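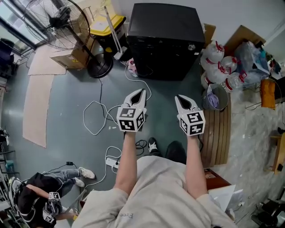 Thodoris Economou wrote: Does the import stop always at the same row, or at a different row each time? Please attach also the log from the Dridora folder, not only the message from the screen.

Thank you for the fast answer. It stops always at the same row. I tried it four times yesterday evening and two times this morning, on both computers, and the message is the same:

Import ended. Rows read: 300. Rows saved: 17. Unknown separator.

The file is the monthly price list from our supplier Manolakis. We load it into Dridora every month and until March we had no problem with it. In March we moved the database to the Sollov server, and after this the supplier also changed something in their export, so I can't say which of the two changes is guilty.

What I tried until now:

- Saved the file again from the spreadsheet program as CSV. Same result.
- Opened it in a plain text editor. The separator is a semicolon in all the rows that I checked.
- Deleted row 18 and imported again. Now it saves the same 17 rows and stops at the next one, so the row itself is not broken.
- Imported the price list of February, which worked before. It works also now, to the end.

The last point makes me think that the server is fine and I should look only at the file. But I would like somebody to confirm it before I write to the supplier.

Log attached (dridora_import.txt). I removed the customer names from it.

Thodoris Economou wrote: The log helps. Look at line 41, where it says "decimal=auto". When the setting is on auto, the program decides from the first prices that it finds. What do the prices look like in the first rows, and what do they look like after?

You are right, I did not notice it. The first 17 products have round prices, for example 200, with no decimals at all. From row 18 the prices are written with a comma, like 12,50. In the February file all the prices have a point.

I changed decimal from "auto" to "comma" in the import profile and restarted the program. Now it saves all the rows. But there is a second problem: the products with a price over one thousand come in wrong. The supplier writes 1.250,00 and in our list it becomes 1,25. I found it only by luck, when I sorted the list by price and the most expensive machine was the cheapest.

I restored the backup from the morning, so at the moment we work with the old prices.
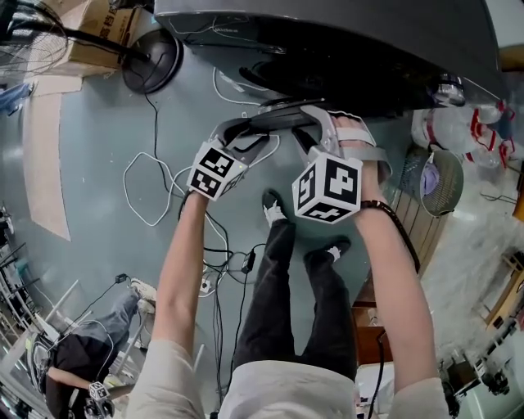 Status: Waiting for customer
Category: Import / Number formats
Priority: Normal

Thodoris Economou wrote: Please open the same profile and go to Advanced. There is a field "Thousands" and by default it is empty. Put a point in it, save the profile with a new name, and import first into the test list. The old profile can be overwritten by an update, that is the reason for the new name.

Done. The new profile is called Clindadus, like the test list, so that my colleagues don't mix it with the old one. The import went to the end and 1.250,00 is now 1250.00 in our list. I compared the first page and the last page with the supplier's PDF and the prices are the same.

Two questions remain:

1. Is it possible to make the new profile the default for all users? Now each user has to select it by hand.
2. Can the program show a warning when it changes a price by so much? For us a wrong price is worse than an import that stops.

I also wrote to Manolakis and asked if the comma will stay in the next files. If they go back to the point, I will need both profiles - please don't close the ticket until I have their answer.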